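Looking after calligraphy brushes

Rinse brushes as soon as you finish writing. Ink that dries near the ferrule is hard to get out and will spread the hairs for good. Use cool water and work the head gently between your fingers until the water runs clear. Skip the soap unless the ink has already set.

Press the water out with a folded paper towel, shape the tip to a point, and hang the brush with the head down. A brush left standing in a jar with the hairs up lets water run back into the handle - that loosens the glue.
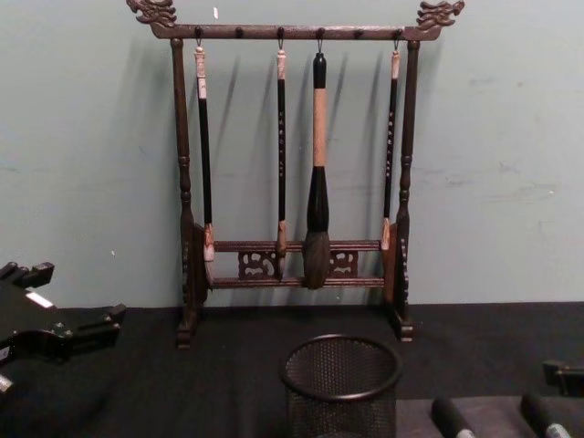 Slim brushes and a large one hanging on a dark wood rack.

Give a big brush more space than the thin ones. A thick head holds a lot of water and can take 2 days to dry, so keep its neighbors from touching it.

Keep the rack out of direct sun and away from heaters. Dust carved panels with a dry, soft paintbrush, working into the cut-outs. A dark cloth under the rack hides ink drips, but wash it by itself the first time.

If a hanging loop breaks, replace it with waxed thread - two turns and a square knot will hold.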